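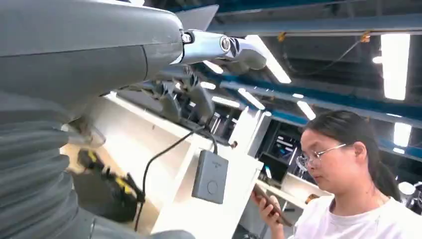

Cuánta comida tiramos en el comedor de la residencia
Trabajo final de Estadística Aplicada
Vanderleia Araújo y Alcides Godoy

Bueno, empiezo confesando que el tema lo elegimos comiendo. Alcides dejó medio plato de lentejas en la bandeja y yo le pregunté cuánto sumaría eso entre todos los que cenamos en la residencia Aguiar. No teníamos ni idea, así que nos pusimos a pesar sobras (con guantes y mucha paciencia).

Durante 14 cenas de febrero nos colocamos junto al carro de bandejas con dos cubos: uno para el pan y otro para todo lo demás. La báscula nos la prestó Perihan Oral, la jefa de cocina, que además nos pasaba el menú de cada noche. En total recogimos 174 kilos. ¡Yo esperaba muchísimo menos!

Lo del pan me sorprendió bastante. Casi siempre eran panecillos enteros, cogidos al entrar y devueltos sin tocar. Las noches de pescado el cubo grande se llenaba enseguida, y con la pasta pasaba lo contrario, la gente repetía.

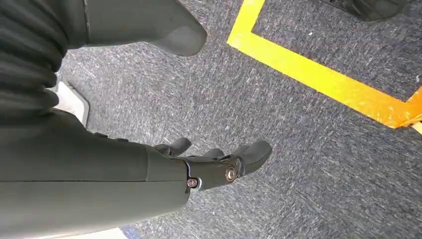

En la segunda semana pedimos que movieran el pan al final de la línea, después del postre. El peso del cubo de pan bajó 9 kilos respecto a la primera, aunque aquí hay que ir con cuidado: no anotamos cuánta gente cenaba cada noche y hubo un puente por medio. Valquíria Sales, nuestra tutora, nos lo señaló en cuanto vio la tabla, y tenía toda la razón.

Si repitiéramos el trabajo, contaríamos las bandejas y separaríamos las pieles y los huesos, que pesan un montón y no se los come nadie. Los datos por noche están en el anexo, con los menús al lado. El pan, por cierto, sigue al final de la línea.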